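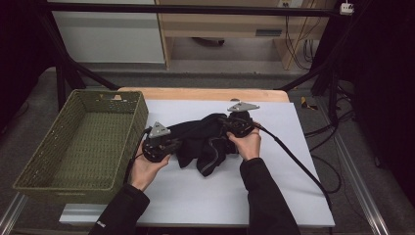 Notes on black dye fade, part 1. Cotton dyed with reactive black loses most of its surplus color in the first 4 washes. After that the loss is slow and mostly abrasion.

Wash at 26 C, inside out, short cycle. Going up to 33 C cleaned no better on our Menmont jersey and left more color in the rinse water.

Spin speed matters more than people expect. Creases set during a fast spin rub against the drum — those are the gray lines you see at the elbows.

Powder with bleach is out. Liquid only, half dose in soft water.

Part 2 in September: sulfur black, 7 mills, Aguirre included.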